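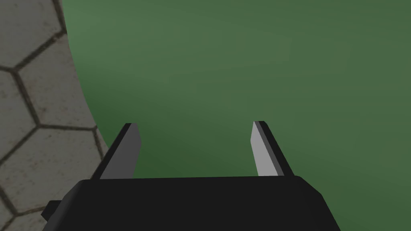
Dromico Rule Set 2 for Two-Arm Simulation Work

Dromico Rule Set 2 is a written rule set with a matching checker. It covers the setup, running and sign-off of simulated handling tasks on robots with two arms and parallel fingers. It is sold by Plandier as a site license and replaces the first rule set, which covered single-arm cells only.

The rules are for teams that build tasks in simulation before the same motions are tried on hardware. They do not replace the safety standards that apply to the real machine, and a pass from the checker is not a safety approval. A site that moves a task from simulation to a physical cell still needs its own risk assessment.

What is supplied

The license includes the rule text in PDF and plain text, the checker for Linux and Windows, a blank task sheet, and a folder of reference logs. The checker reads joint logs, contact logs and the wrist and head camera streams. It does not control the robot and does not need to run on the same computer as the simulator. Source for the log reader is included. Source for the checker is not.

Start state

Every run begins from a declared start state. The task sheet gives the joint angles, the opening of each gripper and the pose of each object the task will touch. Rule 1.3 requires the fingers to be open and empty at the start unless the task sheet states a held object. Rule 1.4 requires the wrist view to include both fingertips at full opening. A wrist camera that loses one fingertip when the gripper opens must be moved before any run is logged.

Surfaces are declared by name and by edge type. Curved edges are entered as a curve. Earlier sites entered round tabletops as boxes, and the checker then reported contact in the corners where there was no table.

Approach and contact

The approach phase ends when the first finger enters the contact margin of the target. From that point the speed limit on the task sheet applies to both arms, including an arm that has no part in the contact. The limit is set per task and has no default value. The checker will not start if the field is blank.

Contact with a handle, bar or edge strip is logged by finger and by position along the part. Contact near the end of a bar is allowed, but the task sheet must say so, as a grip there leaves less length for the fingers to close on. Contact between any finger and the robot's own torso ends the run. It is recorded as a fault even when the simulator lets the motion continue.

The arm that is not working must hold a declared park pose or follow a declared path. "Free" is not accepted as an entry. With one gripper close to a bar on a large panel, the other has to stay clear of the torso and of the area the panel can sweep. The head view is used for this check, so large panels that fill part of that view are listed on the sheet as blocking objects.
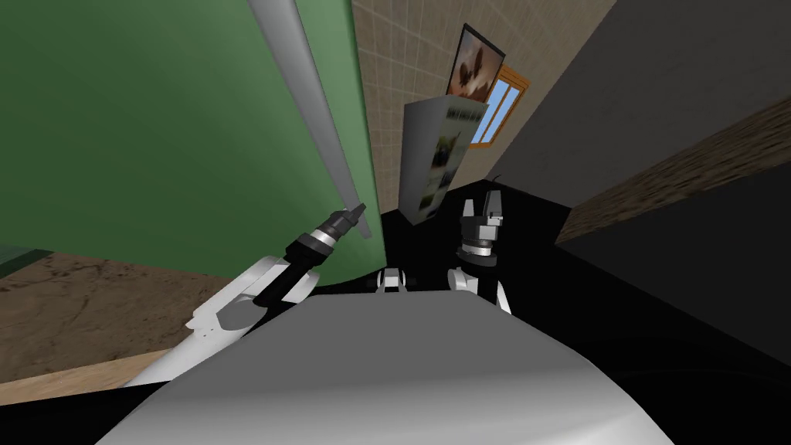 Background and scenery

Walls, windows, framed pictures and furniture that the task does not touch are classed as scenery. Scenery may change between runs. Its collision shapes may not. Rule 3.2 asks for a fixed scenery list with each batch, and rule 3.5 asks that any printed or patterned surface in a camera view be kept the same within a batch unless variation is the purpose of the batch.

Lighting follows the same rule. Changes are allowed between batches and must be written down.

Logging and batch size

Joint and contact logs are written at 1000 Hz. Lower rates are accepted by the reader but are marked "reduced" in the report. A batch holds up to 2000 runs under one task sheet. Any edit to the sheet closes the batch.

Failed runs stay in the batch. A run may be removed only for a simulator fault, and the removal is signed by someone other than the person who built the task. The checker keeps the run number and leaves the entry blank.

Review

One named reviewer watches 5 runs from each batch at normal speed, with the wrist and head views side by side. The checker picks the runs. The reviewer looks for contact through solid parts, fingers that close on nothing and are logged as a grip, and jumps in object pose. Any of these sends the batch back.

Review forms were rewritten by Radoslava Halás and Valeriano Requena after trials at the Cumville site. The old pass/fail box is gone. There is now a line for each finding and a line for the rule it falls under.

Known limits

Soft objects are not covered. Suction tools are not covered. Grippers with more than two fingers can be logged, but rules 2.1 through 2.6 are skipped and the report says so. Mobile bases are supported only when the base is locked for the full run.

Support

Support is by email through Plandier. Include the task sheet and the checker report. Screenshots of the report are not accepted. The next text revision is planned for August and is free to current license holders.

Comments

Kirsty Sheehan
Does rule 1.4 apply to both wrists if only one arm is used? We park the left arm for the whole batch and its camera is off.

Štefánia Vondráček (Plandier)
Only to wrists with a logged camera stream. Enter the left stream as "none" on the task sheet and 1.4 is skipped for that side.

V. Rusnák
The park pose rule caught two of our older tasks. Fair enough, but the error text only gives the joint number and not the arm. Please add the arm name.

Tóth
Is there a way to split a batch after the sheet is closed? We changed one light and lost the afternoon.

Štefánia Vondráček (Plandier)
No. Start a new batch and refer to the old one in the notes field. The arm name is on the list for the next checker build.

Contact | License terms | © 2021 Plandier | Page last changed 9 May 2021 | Back to top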